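## 3. Building and publishing a reading list

This section applies to branch staff with the Editor role in Skavness. Staff with the Viewer role can open a draft list but cannot change it. Roles are set by the Zornance administrator at the main library in Arnunville.

Before you start, have the following to hand:

- the catalogue record number for each title
- the list title and a short introduction
- the branch code, if the list is for one branch only

### 3.1 Create the draft

1. Sign in and open **Lists > New list**.
2. Enter the list title. The title becomes part of the web address and is fixed when the draft is first saved.
3. Choose an audience: **Adult**, **Young adult**, **Children** or **Book group**.
4. Enter the introduction. The field accepts 700 characters, including spaces. Text pasted from a word processor loses its italics, so put these back by hand.
5. Leave **Branch** empty for a list that should appear at all branches. Otherwise enter the branch code.
6. Select **Save draft**.

> **Note:** A draft is visible to every Editor. There is no private draft. 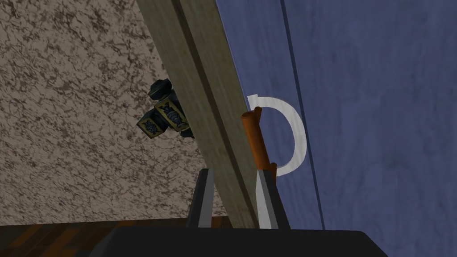

*Fig. 3a. Hook on blue wall.*

### 3.2 Add titles

Titles are added from the catalogue. Free-text entries are not supported, as the availability display reads directly from the holdings record.

1. Open the draft and select **Add titles**.
2. Type or scan the record number. An ISBN also works, but will bring up each edition as a separate result. Choose the edition with the most lending copies.
3. Check the author, title and format in the preview panel.
4. Select **Add**. The title goes to the bottom of the list.
5. Drag the handle at the left of the row to change the order. On a touch screen, hold the handle until the row turns grey.

A list can hold 20 titles. If you try to add another, the **Add** button stays grey and no message is shown. Split longer lists in two and link them with the **Related list** field.

Audiobooks and large print copies count as separate titles if they have their own record. To show them under one entry, add the standard print record first, then select **Attach format** and enter the other record number. Attached formats do not count towards the limit.

> **Caution:** Removing a title also removes its attached formats and any note written against it. There is no undo at this point. Copy long notes elsewhere before removing a row.

### 3.3 Write the notes

Each title can carry a note. Notes are optional in all audiences except **Book group**, where a list cannot be published until every row has one.

Keep to two sentences where possible. Give the subject, the setting and anything a reader may want to know before borrowing, such as length or series order. Do not enter the retail price. Prices were carried over from the old Sobczak import and still appear in some notes; delete them when you find them.

The content advice tick boxes sit below the note. They print on the paper version of the list as well as on screen.

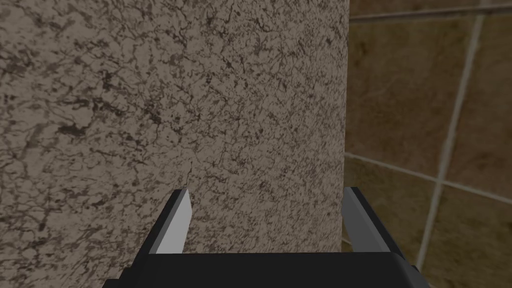 *P. Sobczak*

### 3.4 Check availability

Run the availability check before publishing. It compares each title with current holdings and returns one of the following:

| Result | Meaning | Action |
|---|---|---|
| Clear | Copies on shelf at one or more branches | None |
| Low | Fewer than 3 lending copies in the system | Add a second format, or accept |
| Held | All copies on loan or reserved | Move down the list, or replace |
| No record | Record withdrawn or merged | Must be replaced |

1. Open the draft and select **Check > Availability**.
2. Wait for the progress bar to finish. Do not close the tab - the check stops if you do, and the draft stays locked until the overnight job has run.
3. Deal with any **No record** rows. The list will not publish while one remains.
4. Select **Accept** against any **Low** or **Held** rows you intend to keep.

Titles on order show as **Held** until the first copy has been received at Arnunville. If you know the delivery is due, accept the row and run the check again after it arrives.

### 3.5 Add a banner
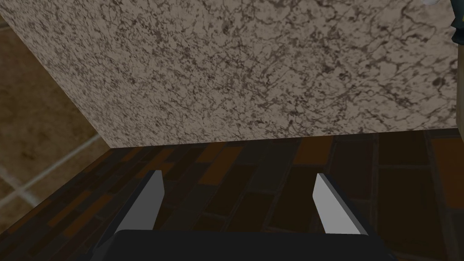

The banner runs across the top of the published list, with the list title set over it in white. If no banner is loaded, Skavness uses the plain colour for the audience. Any picture will be accepted, but the title needs an even background. Stone with a dense pattern is a poor choice: on a slab like this one, the dark brown and near-black flecks break up the letters while the pale beige-grey between them gives white text nothing to stand against. If a patterned picture must be used, set **Overlay** to **Strong** and look at the preview at phone width as well as full width.

1. Select **Appearance > Banner > Upload**.
2. Drag the crop box over the area you want. The shape of the box is fixed.
3. Set **Overlay** to **None**, **Light** or **Strong**.
4. Enter alternative text. This is read out by screen readers and is required.
5. Select **Apply**.

> **Note:** Book jackets must not be used as banners. Jackets supplied with the catalogue are licensed for display beside the record only.

### 3.6 Publish

1. Open the draft and select **Publish**.
2. Choose **Now** or **Later**. For **Later**, enter a date and time. Times use the 24-hour clock.
3. Enter an end date, or tick **Keep until withdrawn**.
4. Select **Confirm**.

The list appears on the public site when the cache next refreshes. It appears on the catalogue terminals in branches the next morning.

After publishing, you can still change notes, order and banner. To change the audience you will need to withdraw the list and publish it again, and readers who follow the list will be sent a second notice.

### 3.7 Print version

Select **Output > Print** to produce a folded leaflet. The banner is left out. Titles with a status of **Held** are marked with an asterisk, and the key is printed on the back panel. If the final title runs over the fold, shorten the introduction or switch **Compact notes** on.

For shelf labels and book group packs, see section 4.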